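Kartini Kwok · 13th May

**1/** Numbers for the Terkum bedding set: 2,417 episodes kept, 382 rejected. All recorded with hand-held grippers, no arm in the loop.

**2/** Most rejects fail on pose tracking. Large blankets fill the view and the tracker has little fixed structure to hold on to. We drop any episode with a gap longer than 3 frames.

**3/** Fringe is the other problem. Loose threads make the edge of a blanket ambiguous, and two labelers will mark the grasp point in different places. The Ekunex labels now allow a band instead of a point.

**4/** Piles stay mixed on purpose: thick folded quilt, fringed blanket, bright green layer, blue cloth running down between the jaws. A policy trained on single flat sheets at Pledstead did poorly on stacks like this one. 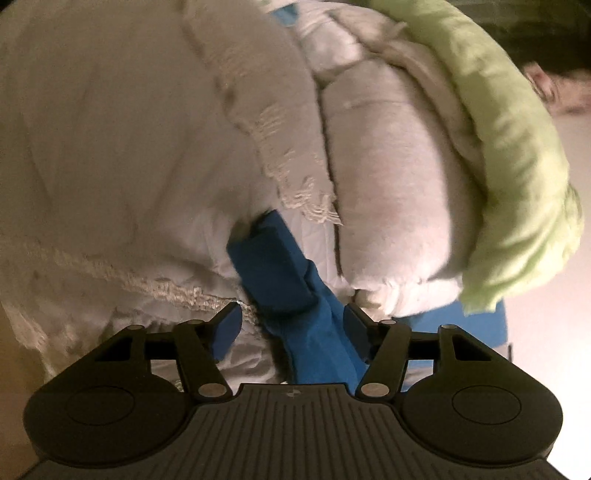 **5/** Next: 30 more piles in June, same grippers, new operators. Lashari split stays frozen until those are labeled. Will post the reject rate per operator once I have it.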